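## 4. Operating Rules for Appliance Tasks in Shared Rooms

The rules in this section were drafted for laundry tasks carried out by two-armed service robots in rooms that people also use. They build on the general safety practice already in force at the Nonska test site and add requirements that apply only when the robot works at a household appliance. The first version was issued to operators in August. The version given here, adopted on September 23, 2022, reflects the comments of the operating staff and of the review led by Darragh Hegarty.

### 4.1 Scope

The rules cover front-loading washing machines and dryers. They apply to any session in which a gripper comes within 300 mm of the appliance, whether the robot is moving on its own or under the control of an operator. They do not cover repair work, the handling of detergents, or any task in which a person and the robot load the same machine together. Those cases are left to the Grekance protocol, which requires a second operator.

### 4.2 Layout of the work area

The appliance door is treated as a moving obstacle at all times. Its full swing must be entered in the robot's map before the session starts, and the entry must be checked again whenever the appliance has been moved. Baskets may be placed on a chair, a stool or the floor, as long as the operator records the support height and the robot does not use the support as a resting point for its arm. A chair used in this way counts as a light object – one that may slide when pushed – and contact with it ends the attempt.

Cables on the floor inside the driving area must be removed or marked on the map. Cables that belong to the robot are inspected for slack at the start of each session and after any change of gripper. Figure 1 gives two views of the work area: (a) from the robot's head and (b) from its wrist.

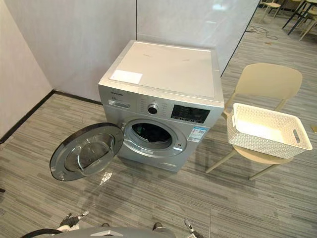
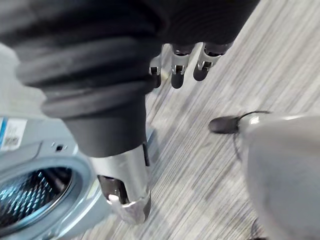 **Figure 1.** Gripper and washing machine during work under the rules of Section 4: (a) head view; (b) wrist view.

A question raised often during the review was the following: who may restart the robot after a protective stop? The operator named in the session record may restart it, once the cause of the stop has been written down and the area inside the marked line has been checked on foot. If the cause cannot be found, the session is closed and the site lead decides when work may resume.

### 4.3 Speed and force

Within the 300 mm zone, the gripper may travel at no more than 80 mm per second. Outside that zone, and with no person inside the marked line, the limit is 700 mm per second. The lower limit also applies while the gripper is leaving the drum. Early drafts allowed a faster exit, but the operating staff at Rernham objected that a garment caught on a finger joint can pull the door along with it, and the exception was dropped.

No single force limit is set for the door. Hinges differ too much between models, and a figure that suits one machine may damage another. The operator must instead find the force needed to open and close the door by hand gauge, enter it in the session record, and set the robot's limit from that value. A door that does not latch under this limit is to be closed by a person.

### 4.4 Power and water

The water supply is shut off at the wall unless the session plan calls for a wash cycle. When the supply is open, the operator stays within reach of the valve. Buttons and dials may be pressed or turned by the robot only if the plan names them. The appliance must not be started while any part of the gripper is inside the door ring.

### 4.5 Records

Each attempt receives its own entry, including attempts stopped before contact. The entry states the operator, the gripper fitted, the map version, the limits in use and the reason the attempt ended. Camera recordings are stored with the entry under the same number. Where a room can be seen beyond the work area, notices are posted at its entrances so that people know that recording is under way.

The present record holds 1,041 entries in the format proposed by Bíró. Older entries were not converted. They remain available to the review group but are left out of the analysis in Section 5, as they do not state the map version and cannot be compared with later sessions.

### 4.6 Departures from the rules

An operator may ask to depart from any rule except those on restarting and on water supply. The request is made in writing before the session and names the rule, the reason and the measure that takes its place. Approval covers one session only and is attached to the record.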